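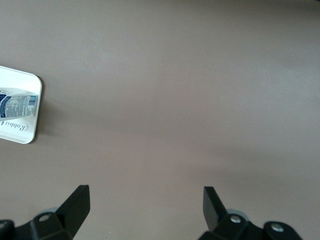
Grendado is closing at the Tultham in February, and the producers are calling it "a triumphant limited run." It was on sale as open-ended until last week. I checked my own ticket email.

I'm not saying it's a bad show. I saw it twice. The second act has a real song in it, the one on the ferry, and Nanami Sekiguchi sings it like she wants her money back. But one good song and a revolving floor don't make a phenomenon, whatever the bus ads say.

The press release says "playing to packed houses." The Tultham has 1,118 seats. At the matinee I went to, they'd shut the balcony and moved us all down, and we were maybe 500 people with our coats on the chair next to us. Packed how?

Same release: "audiences on their feet nightly." Sure. Audiences are on their feet at everything now. People stood for the Fastville revival, and the set got stuck for almost 60 minutes.
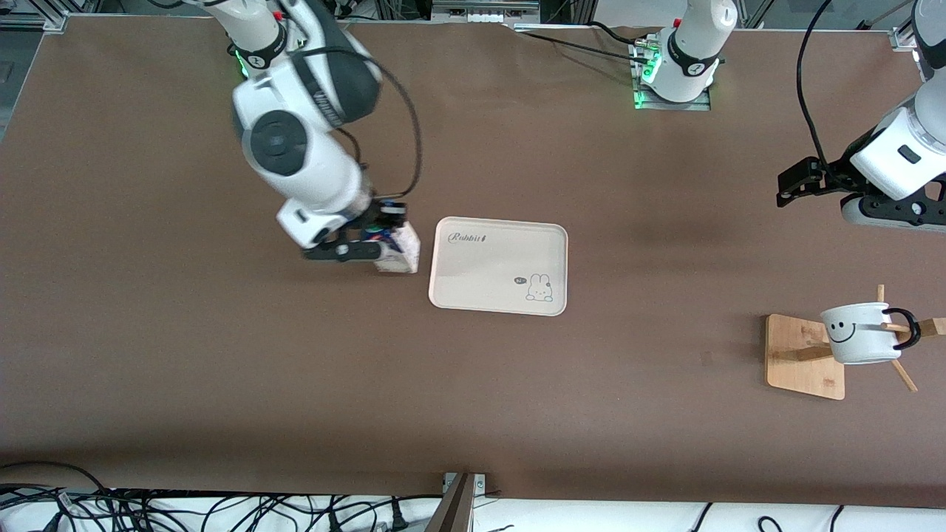

My other gripe is the souvenir stand. They've put the cast album in a "collector's edition" and the price doubled. What you get is the same disc, a lyric booklet with no lyrics for the ferry song, and a box. Picture a small white carton with a bit of blue and red printing near the top, and you have the level of luxury we're talking about. I'm told it's numbered. Mine wasn't.

Now there's talk of a tour, opening in Tolentino with a "reimagined" staging. In my experience reimagined means they left the revolve behind and let go of half the band. Happy to be wrong. I'd like to see an orchestra count before I buy anything.

Someone replied that Haruto Sekiguchi is rewriting the book for the tour. Good, if true. The brother plot needs to go, or at least the brother does. But the source is a fan account that also promised us a movie.

And yes, I'll probably go to the last night. For Nanami and the ferry song. I'm sitting down at the end though, unless she gets that last note the way she did in previews.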